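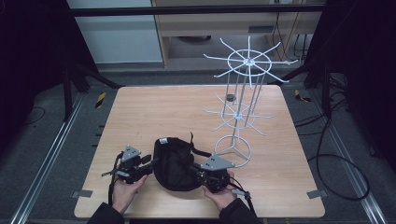
Isley Neighborhood Help Forum
Housing and Redevelopment

Nominating a former union hall as a local landmark

Posted by Delphine Oyelaran, 2022-06-05

Our block association wishes to nominate the former Schumacher hall for local landmark status. The building served Black railroad workers and their families for decades, and a parking structure is now proposed for the site. The present owner has not replied to our letters. May a nomination proceed without the owner's consent, and how many signatures are required?

Devendra Kushwaha

Under the Isley preservation ordinance, any resident may file a nomination. Owner consent is not required, although a written objection raises the vote needed at the council from a simple majority to two-thirds. A petition must carry 300 signatures from residents of the ward. The filing fee is $87. Please note that filing does not by itself stop demolition. A separate request for a temporary hold must be submitted within 10 business days of the posting of a demolition notice.

Tavion Boateng

We tried this for the Grodport theater and were turned down. Get more signatures than you need, as many of ours were struck for wrong addresses.

Sunita Lindgren

The county library holds the hall's meeting minutes through December 1958. Copies may be requested at the reference desk and should be attached to the statement of significance.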